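Old Computers, Opened: Gallery
Crenshaw Repair Evenings

Welcome to our gallery page. On these evenings we open old desktop computers and look at what is inside, what can be used again and what must go to recycling. Most of the machines come from offices in our town which changed to laptops. Some are in good condition, only dusty. Others have a missing part or a broken latch, and we keep them for spare parts.

My name is Toàn La and I write the texts for the gallery. Leilani Quintanilla chooses the pictures and corrects my spelling, so if you find a mistake, it is a new one. We put new pictures here in December and again before the summer. Last change of this page: Mon 28 May.

How we work

Before any case is opened, the power cord is removed and the power button is pressed for 5 seconds. After this we lay the tower on its side and take off the side panel. Small screws go into a cup with the name of the computer on it. We give a name to each computer, because the serial numbers are too long to say aloud. The last two were called Mimier and Lelach.

Drives and boards

The blue plastic parts are my favorite thing in this kind of case. They show you where the hand should go, and a drive held in a caddy like this does not need a screwdriver. 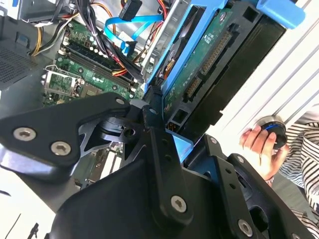
A hard drive in its blue caddy. On the side of the drive you can see the green circuit board and the long black SATA connector with gold pins. The smaller black one is for power. 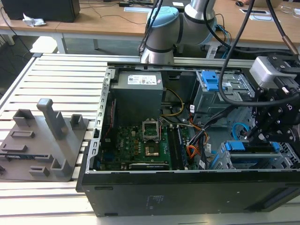
The tower on its side, with the panel off. The CPU socket is empty and its silver bracket is up. Two memory modules are still in their slots, and the gray power supply is near the top.

Cables

Many visitors are afraid of the cables, and I understand this well. In my first computer I pulled the wrong one and needed a whole evening to find where it belonged. Now I teach a simple habit: take a photo with your phone, then remove one cable, then take a photo again. The SATA cables are flat and thin and often have a bright color. Please hold them by the plug when you pull. Some have a small metal clip which must be pressed first. The power cables are stiffer, and the big connector for the motherboard needs a little patience — move it gently from side to side and it will come.

If a cable has a paper label, leave the label on. The next person will be thankful.

What happens with the drives

We do not look at the files of anybody. Every drive from an office is erased fully before it goes into another computer, and a large one can take the whole night. Drives which make a clicking noise are not used again. They go in the metal box by the door, and the box is collected when it is full.

Memory is easier. We test each module alone, then in a pair. Good modules go in the drawer marked Linitz, which is the name of an old shop where the drawer came from.

Would you like to join?

You are welcome to come and only watch. There is place for 24 people at the tables, and tools are there for everybody. If you bring your own computer, please bring also the power cord, and write down what the problem is and when it started. Laptops are possible too, but they take longer, so tell us one week before.

If you want a larger copy of a picture for a school or a club, write to Leilani and say which one you need.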